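**Kitchen practice for robot arms: the Prisalix scene pack**

In the December issue I promised to come back to Prisalix when Whitlock had put the kitchen pack on offer. Now it is on offer, and Roy Goodall and I have worked with it for two weeks at our office in Nendlow.

For readers who are new to it: Prisalix is a simulator for people who must teach a single arm to handle objects on a table or counter. You pay per seat, you load a room, and you write or record the task yourself. The kitchen pack adds 22 tasks with food and dishes. Installation was easy on our older computer, but the manual is thin, and for the gripper settings we had to write to the support desk in Marunthorpe. Leanne Garside answered us the same day, and her explanation was better than the manual.

I was mostly interested in the bread tasks. Bread is light and has an awkward shape, and our own members ask for it often. 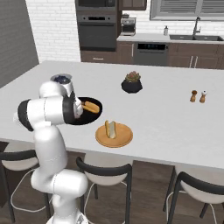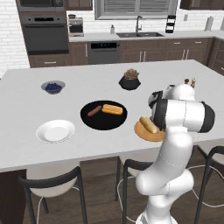
The pack lets you choose where each object begins, and I consider this its strongest point. You can save a layout, change one thing and run the same task again, so a program that only learned one position is found out quickly. Roy likes to work with the plates. In the second picture the bun is held over the round wood-colored plate while the sausage is still on the black one, and a layout like this is good for checking whether the arm lets go at the correct height. We would like to have more control over how soft the bread is - at present there are only six steps, and the difference between the lowest two is hard to notice.

Whitlock offers a trial seat to members of this list until the next issue. Write to Leanne and mention the newsletter. If you already use the pack with a different gripper, please send Roy your settings, he is collecting them for the autumn meeting.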